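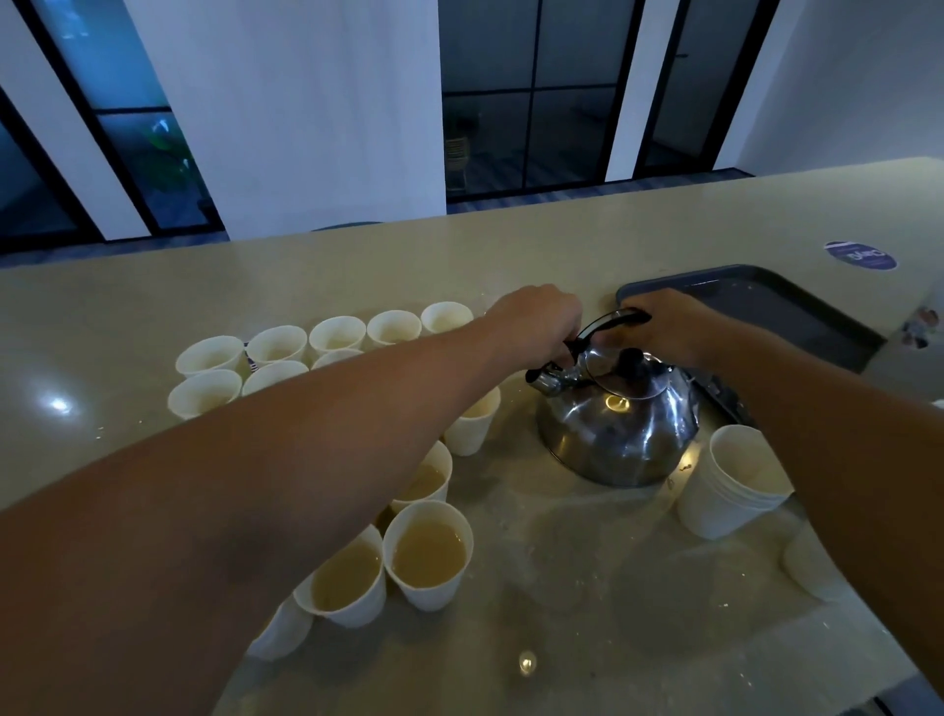

Tea orders: your questions

How fast do you ship?
Orders placed before 2 p.m. leave the same day. Allow longer in September, when the new Nandari harvest arrives.

Is there a minimum order?
No. Shipping is free on orders of more than 600 grams.

Can I return an opened pouch?
Yes, one per order – write to Welington Evangelista first and include your order number.

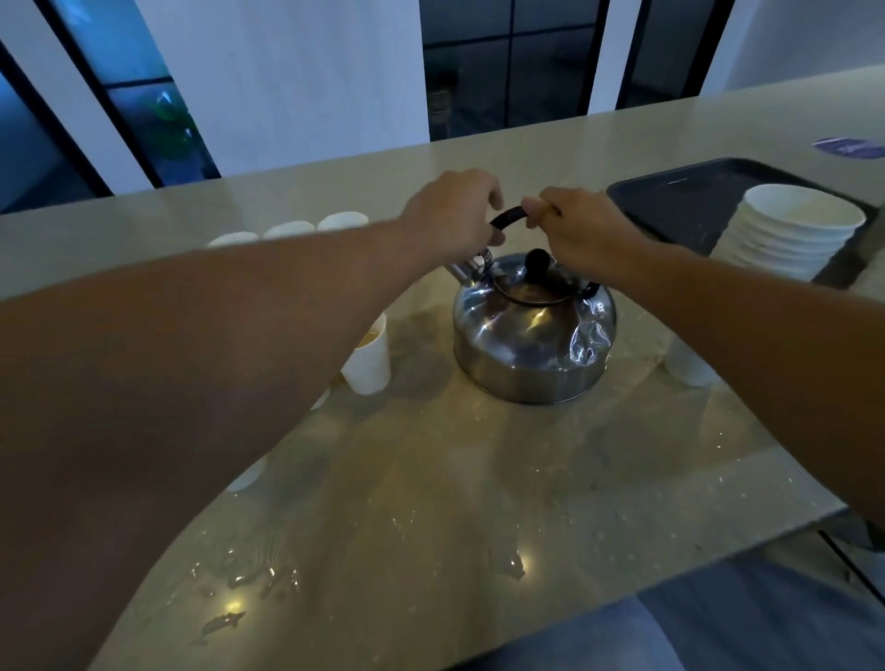
How long does tea keep?
Green teas are best within 15 months of packing. Black teas last longer if the pouch is closed tightly and kept away from spices.

Do you sell wholesale?
Yes, through Purkeo. Ask for the price list.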